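Sobre a Sallness

A Sallness apoia escolas profissionais, laboratórios e pequenas unidades industriais no planeamento e na aquisição de equipamento de automação. O nosso trabalho começa antes do caderno de encargos e termina quando a célula está instalada, documentada e entregue à equipa que a vai utilizar. Não fabricamos robôs nem representamos marcas em regime de exclusividade, e os nossos honorários são fixados à partida, independentemente do valor da compra.

Desde a constituição da empresa acompanhámos 548 processos de aquisição, de garras avulsas a linhas completas. A equipa técnica é composta por 13 pessoas, com formação em mecatrónica, eletrotecnia e gestão de compras.

Cada processo decorre em 3 fases: levantamento de necessidades, orçamento comparado e ensaio prévio. No levantamento, visitamos as instalações e registamos a área disponível, a alimentação elétrica, o estado do pavimento e as tarefas previstas. O orçamento separa o preço de aquisição dos custos de instalação, formação, peças de desgaste e manutenção – rubricas que muitas propostas comerciais apresentam agregadas.

O ensaio prévio realiza-se com tarefas simples de manipulação, utilizando objetos correntes, como pratos e letras de pequena dimensão. Os resultados são anexados ao parecer de compra.

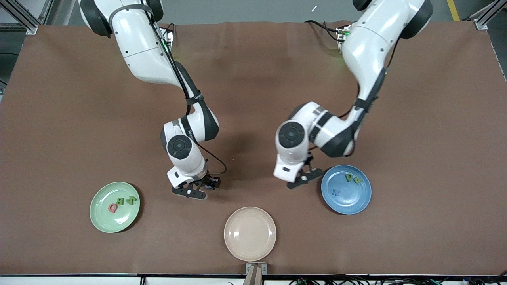
Quando deve ser reservada a verba para manutenção?
A verba deve constar do orçamento inicial, em rubrica própria, e ser revista no final de cada ano de utilização. Recomendamos que o contrato de assistência seja negociado em simultâneo com a compra.

A Sallness mantém acordos de cooperação com a Proveck, para a instalação elétrica e a estrutura das células, e com a Howlader, para a formação de operadores. O cliente pode recorrer a outros prestadores, sem alteração das condições do nosso serviço.

O programa Geletau, aberto em abril, destina-se a estabelecimentos de ensino que pretendam repartir o investimento por 2 exercícios orçamentais. As candidaturas são apresentadas pela direção do estabelecimento, acompanhadas da planta do espaço e de uma descrição das atividades letivas a que o equipamento se destina.

Página atualizada em 18 de maio de 2021.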